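Home Organization for Beginners
Session 7: The Snack and Pantry Table
Notes by Vilja Leinonen, for the Tuesday evening group at Hellside

Welcome back, everyone, and thank you for bringing so many photos of your kitchen cupboards last time. I enjoyed every one of them, even the ones you were shy about! Tonight we leave cupboards alone and move on to what I call the dry table: the surface where packets, jars, little bottles and stray spoons all come to rest before they find a home. Most kitchens have such a spot, whether it is a counter, a trolley or one end of the dining table.

Getting everything out

Please resist the urge to start putting things away while you are still emptying the shelf. I know how tempting it is (I still do it myself on a tired evening), but you end up deciding where the noodles live before you have met the rest of the food. Bring it all to one table, spread it so that you can see each label, and only then sit down with your tea and have a look.

Kinds before containers

We sort by kind first. For the homework, use these groups, and write them on scraps of paper if it helps:

Packets that lie flat: noodles, soup mixes, sauce powders
Bags that puff up: chips, crackers, nuts
Jars with lids
Small bottles
Utensils and bowls that wandered in from elsewhere

The last group surprises people. Rekha Negi, who took this course in December and now helps me with the handouts, found more spoons on her snack shelf than in her drawer. Spoons go back with spoons. A bowl may stay if you use it for snacks, and a brightly colored one is easy to spot when you are in a hurry.

About clear bins

I am often asked which bins to buy, and my answer is to wait. Measure the shelf, sort the food, and see what the groups look like. If you do buy, I like clear plastic with rounded corners, which wipes out easily and lets you see when you are down to the last packet. Two modest bins will generally serve you better than one deep one, where everything sinks to the bottom and is forgotten until spring.

Inside a bin, jars go together at one end and packets stand upright at the other, like books. Put the taller jar behind the shorter one. If the lids are different colors, so much the better, as you will soon be reaching for the green lid or the tan lid without reading anything at all. Bottles should stand too, once they have a place; one lying on its side will roll the moment you bump the table.

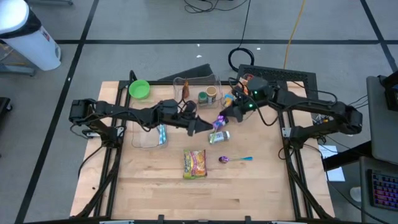
Fig. 1. A dry table partway sorted: jars and a packet in the rear bin, noodles, a bottle and a spoon still out on the wood.

Look at the figure and think about what you would pick up next. I would start with the noodle packet, as there is a packet standing in the bin already and room for a discussion about company. Then I would gather the utensils in one go and leave the snack bag for the end, bags being awkward things that like to sit on top. You may well choose another order, and I would love to hear it.

For next week

Clear one shelf at home, 40 minutes at the most, and stop when the time is up even if you are in full swing. Bring a list of your groups and one item you could not place. We will pass the puzzling ones around the room and see what the others suggest. Rekha will have spare label sheets by the door, so please take a couple on your way out.

Hellside Evening Classes | Questions about this handout: ask Vilja or Rekha in class | Back to top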